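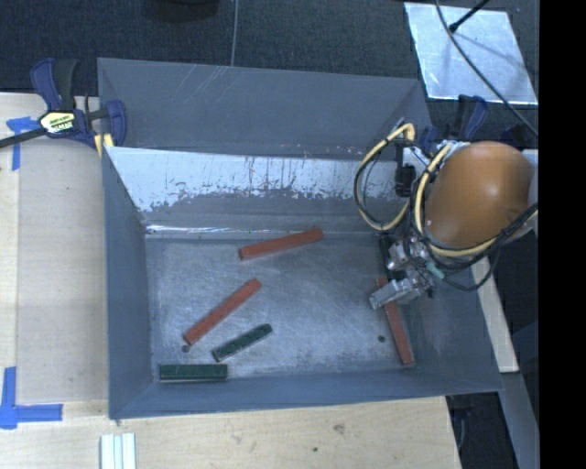
Page 26

Arncombe Ward Meetinghouse
Sunday Walk-Through Checklist, With Comments
Kept by Junpei Kaneko

Please do this one before the first meeting, starting at 7:30 a.m. if you can manage it. I love this hour in the building! The organ is quiet, the halls smell like floor wax, and you get to know every corner of the place. Mark OK, FIX or ASK, and write in the margins as much as you like. My comments from the January walk-through are left in under each item.

OUTSIDE

1. Front steps and handrail. OK
Both rails are solid. The left one used to wiggle and Kemppainen's crew reset it beautifully. Give it a good hard tug anyway.

2. Ramp on the Rundport Street side. FIX
Clear and salted, but the rubber strip at the top has curled up at one corner. I put tape over it for now. A walker wheel could catch there, so please don't let this one ride until spring.

3. Walkway lights. OK
All on at 7:30. The timer is still set for winter hours.

CHAPEL

4. Aisles and exits. OK
Both side doors open with one push. Folding chairs had crept into the overflow doorway again, so I moved them back to the rack. When the overflow is open, keep it to 50 chairs, with the center aisle wide enough for a stroller and a parent side by side.

5. Pews. ASK
The front section dates from 1910 and was carried over from the old Lukdale chapel, and I think these are the nicest benches anywhere. Third row, north end: the seat creaks and I can feel a little give. Probably one screw. I'd like somebody who knows old joinery to look before we put a modern bracket on it.

6. Pulpit and microphone cords. OK
Taped flat. The pulpit lift goes up and down smoothly. Keep fingers out from under the shelf when you test it.

7. Sacrament table. OK
Steady, no rocking. Trays are stacked in the prep room with the bread tray on top, exactly how the young men like it. Well done, fellows!

CLASSROOMS AND NURSERY

8. Nursery gate and outlets. FIX
Gate latches fine. Two outlet covers missing on the window wall. Spares are in the library, second drawer.

9. Nursery toys. OK
Wiped down, nothing cracked. We retired the wagon with the loose axle. There were some sad faces but the new one is a big hit.

10. Classroom door windows. OK
All clear. Please peel off any posters that cover the glass, even the really good ones.

KITCHEN

11. Stove and warming oven. OK
Off and cold. The knob guards are on.

12. Fire extinguisher. OK
Needle in the green, tag current. Lift it off the hook once so you know how it feels.

HEAT AND AIR

13. Thermostats. ASK
The Primary room read 78 when I came in, with the chapel at a comfortable setting. I turned it down and it was pleasant by singing time. If you find it high again, write down the number and the time before you touch it.

14. Furnace room. OK
Nothing stored near the burner. The Christmas stable has moved to the stage closet, where it fits wonderfully.

BEFORE YOU LEAVE

Initial the sheet and clip it behind the library door. Call me about anything marked FIX, early is fine, I'm up.

Initials: J.K.
Next walk-through: ________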